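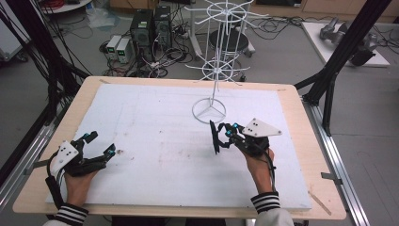
Workshop tips: keeping hand-held gripper recordings usable
April 2025
By the Rekdale bench

Most of the recordings we throw out fail in software, and most of those failures can be prevented at the table. These are the habits that have stuck with us. They assume two hand-held grippers with printed marker plates, one camera worn on the head, and a PC that logs everything.

Check the markers before the first take. Open the tracker's live view and turn each gripper slowly through the angles you will use. If the pose jumps when the plate tilts away from the camera, that angle is going to be a gap in the log. Change how you stand or move the rack a little. Smoothing the gap afterward gives you a clean-looking path that the hand never took.

Wipe the plates with a dry cloth. A fingerprint on a dark dot can shine under ceiling lights, and the detector will drop it. Alcohol lifts the ink on some prints, so try a spare first.

Give left and right different marker IDs and write them in the config file by name. Ours were once swapped for a whole afternoon in February. The planner accepted every episode and produced arms that crossed. We now run a short script that asks for the left gripper to be opened and closed, then the right, and refuses to start if the wrong one moves.

Measure the finger opening at both ends. Close the jaws, read the value, open them fully, read it again, and save both with the session. Small colored markers on the fingers are easy to track, but the distance between them at full close is never zero. Our grip controller once squeezed everything too hard for this reason.

Put a plain board under the work. White foam board is good with dark grippers. Stains on it are fine for marker tracking, but an object detector trained on one board will sometimes learn the smudges. Turn the board between sessions, or swap it.

Thin wire is hard on depth sensors. Hooks and racks come back with holes, or don't come back at all, and the planner then treats the space as free. We load a simple model of the rack into the planning software – a disc for the base, a cylinder for the post, a wider cylinder for each ring of hooks – and pad it. Leave the padding off at the hook you are reaching for, or no path will be found.

If the rack can turn, mark its starting position with a bit of tape and return to it before each take. Log the angle if you change it on purpose.

Route cables back along the wrist and leave a loop. A tight cable pulls the hand in a way that shows up in the data as a small repeated correction. Loose sticks, ties and scraps should go to the edge of the table or into a drawer.

Pause before and after the task. We hold still for 40 samples at each end. The trimming tool, Flivberg, looks for those still parts, and it cuts badly without them.

Name files by task, then session, then take number. Don't put "final" in a name. Bumen, our logger, adds the time itself.

Restart the logger after 300 takes. Ours slows down somewhere past that, and by 600 the camera and gripper clocks have drifted apart. We found this out from take 473 of a hanging task, where the jaws opened in the log while the piece was still held in the video.

Play back one take in ten at normal speed, with the tracked pose drawn over the video. Numbers alone will miss a plate that has slipped in its mount. If the drawn gripper sits beside the real one by the same amount all the way through, redo the mount calibration and keep the takes. If the offset wanders, delete them.

Back up the config along with the recordings. A folder of takes without the calibration file it was made with can't be replayed on the arms.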